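School Meals Deserve a Longer Hour

The Bevan district will decide in December whether to shorten the midday break in its primary schools. The proposal would return teaching time to the morning, and its supporters have argued their case with care. This association nevertheless asks the district to leave the break as it stands.

A child who joins the line last at Tulten Primary, where 266 pupils share one dining room, often sits down when the first tables are already being cleared. Under the new schedule that child would have even less time to eat. Head teacher Heledd Foulkes has told parents that lunches are coming back half finished, and families at other schools report the same.
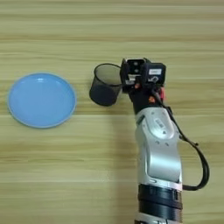

Time at the table is part of a child's education, and the district's own guidance on pupil welfare has long said so. Younger children learn to pour water, to wait for others and to try food they would refuse at home. None of this calls for costly equipment. A plain blue plate with a shallow rim, set on a light wooden table, will serve a six-year-old perfectly well. What the child needs in addition is an adult nearby and enough minutes to finish.

We recognize that the teaching day is crowded. Angharad Pritchard, writing for the district, notes that reading support has been squeezed and must be given a fixed place. We agree. We do not accept that the dining room is the right place to find the minutes. Assemblies and the afternoon changeover should be examined first.

The association has received 154 letters from parents on this question, and they will be submitted to the district before the vote.

Aatos Huttunen
For the Bevan Association of School Families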